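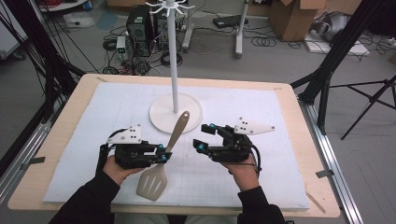 Kotia bench: handheld gripper pair, spatula in the left jaw, mug-tree stand on the gridded board.

Kotia bench setup and upkeep

Maintainer: Tayla Tamihana
Gripper repairs: Rosalie Egger
Last revised: March 18, 2022

Board
Tape the white foam board to the table at the corners and edges. Replace any tape that lifts. Set the stand just behind the middle of the board with its hooks empty, then check its position against the grid.

Grippers
The bench uses 2 handheld units, left and right. Before a session, open and close each jaw 33 times and listen for clicking. Tighten the blue knobs by hand only. Wipe the dotted plates with a dry cloth. A scratched plate has to be replaced and the unit calibrated again, which takes roughly 42 minutes.

Cables
Leave slack at the wrist. The right unit's cable should loop back along the hand without pulling when the arm is fully extended.

Known issues
The left jaw slips on thin handles if the pads are worn. Spare pads are in the Bolero drawer.
Calibration files made before August do not load in Akl. Run the converter first.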